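About the Pleltosgate Laboratory

Research in two-handed robot manipulation

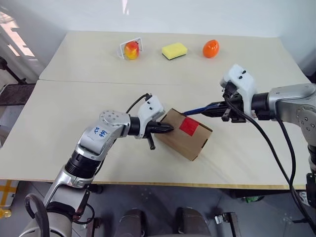
The Pleltosgate Laboratory was founded to study how robots may be taught everyday tasks that need two hands. It forms part of the Fahy Institute in Tenelby and has 17 members of staff, led by Dr Deirdre Mac Mathúna.

Our main line of work is a training method named Grastix. Many systems learn by copying a person's movements from start to finish. Grastix divides each recorded task into short stages and learns, for every stage, which arm should hold an object steady and which should act upon it. The two roles may change hands several times within a single task.

The method was trained on 2,136 recorded demonstrations, all guided by members of the laboratory. It was then tested on 16 tasks involving boxes, household goods and simple hand tools. Grastix completed more of these tasks than our earlier single-stage method, and the gain was greatest where one arm had to wait for the other. Results were weaker with soft packaging – a matter that remains under study.

The laboratory is organised in four groups, covering control, learning, sensing and evaluation. Each group reports its failed trials together with its successes, and both are included in the records we share with partner institutions.

Applications for doctoral study are considered each August. Enquiries about joint research should be addressed to the laboratory office at Tenelby.

Page last reviewed: Tuesday, October 4, 2022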